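# Chapter 7: Work Alongside Automated Systems

**Key terms:** task allocation, demonstration work, deskilling, consultation, work intensification

## Learning objectives

On completing this chapter, students should be able to:

- distinguish between the automation of a task and the automation of a job
- describe the forms of labour that automated systems create as well as those they displace
- identify the points in a program of change at which workers must be consulted
- assess a redeployment plan against the criteria set out in section 7.4.

## 7.1 The Kakport packing centre

In September, the homewares distributor Fladico began a staged program of automation at its Kakport packing centre. The centre employed 40 people on its packing lines and handled 1263 separate product lines, most of them small household goods packed to order. Conveyors and label printers had been in place for many years. The new program concerned the part of the work that had always been done by hand, in which a packer takes an item from a tray, judges how it should sit, and places it in a basket or carton with others of different size and weight.

The supplier, Steliro, proposed that robotic arms take over a portion of this work. It did not propose to write the movements as fixed instructions. The arms would be trained on recordings of people carrying out the same tasks with hand-held grippers, and Fladico agreed that the recordings would be made by its own packers during paid hours. Thirty was the number of packers first sought for this work, and the notice inviting them to apply described the role as "demonstrator".

The notice was a single page. It stated the hours, the rate of pay and the location of the benches. It was silent on how long the role would last, whether a demonstrator could return to the line on request, and what would become of the recordings if the person who made them left the company. These omissions became the main subject of the discussions described in section 7.3.

## 7.2 Demonstration as a form of work

A demonstrator works at a small table with a gripper in each hand. The task is set in advance: an object is to be picked up, carried and put down in a given place, and the table is then reset for the next attempt. At Kakport, a set consisted of 1000 completed attempts at one task, shared among the demonstrators assigned to it. Attempts in which the object was dropped were marked and kept in a separate file.

The physical demands differ from those of the packing line. There is less walking and almost no lifting. On the other hand, the grip is sustained, the forearms are held forward for long periods, and the ordinary adjustments of the fingers are replaced by the opening and closing of a pair of jaws. Packers accustomed to handling several items at once had to learn to handle one at a time, and to do so at an even pace.

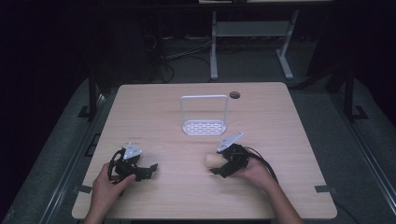
Lamisi Darko objected to the word "training" as it was used in the supplier's material. It suggested, she said, that the packers were being taught something, when the instruction ran in the other direction, and she asked that the position description record demonstration as a skilled duty with its own classification.

The objection was more than a matter of wording. Under the pay structure in force at the centre, classification determined the hourly rate, eligibility for the higher duties allowance and the order in which staff were considered for redeployment. A packer who spent several months as a demonstrator without a change in classification would return to the line with no formal record of the experience. Fladico accepted the point in part. A new classification was drafted, and its application to demonstrators already working in the role was referred to the consultation described below.

Two features of demonstration work deserve particular attention. The first is that the product of the work is retained. A packed carton leaves the building, whereas a recorded movement may be used again, at other sites and for purposes that had not been settled when it was made. The second is that the role is temporary by design. Demand for demonstrations is highest at the start of a program and tends to fall once the main tasks have been covered, although new products may revive it.

## 7.3 Consultation and its timing

The consultation at Kakport opened after the supply contract had been signed. Tài Tạ, who represented the day shift, asked that future contracts be disclosed in draft. Management replied that commercial terms would remain confidential, but undertook to release the schedule of affected tasks before any further agreement was concluded.

The Đặng report, commissioned jointly by the company and its staff, examined the sequence of decisions and recommended three changes:

1. Affected employees should receive the task schedule before a supplier is selected.
2. The terms on which recordings are kept and reused should be set out in writing.
3. Every demonstrator should hold a right of return to an equivalent position.

Fladico adopted the second and third recommendations. The first was under review at the time of writing, and its legal basis is examined in Chapter 9.

### Questions for discussion

Consider a workplace known to you. Which of its tasks could be demonstrated at a bench, and which depend on knowledge that a recording of the hands would fail to capture? Prepare brief notes before reading section 7.4.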